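News > Web Dev > Releases

Gravon 3 is out, and my build file shrank

I've been waiting on this one since January! Gravon 3, the little templating library from the Fodard team, finally landed this morning, and I moved my recipe site over before lunch. The old build script was 1410 lines (I know, I know) and now it's 828 — most of what went was glue code for partials.

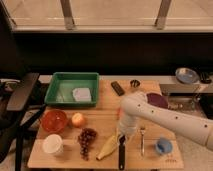

A banana and a knife on the wooden tabletop.

Sheyla Ayala wrote the new loader, and the release notes thank Kwok-wai Choi for the caching work, which I noticed right away on my slow laptop. Two things broke for me: nested loops need the new syntax, and the Dronis plugin won't load until you rename its config key.

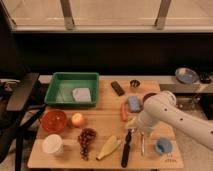 I filed a bug for the plugin and got a reply within the hour, so a patch may be close. If you're still on version 2, keep a branch handy — the upgrade rewrites your templates in place.

We use cookies to remember your settings. Accept | Manage

© Panagiotou Web Notes | Contact | Back to top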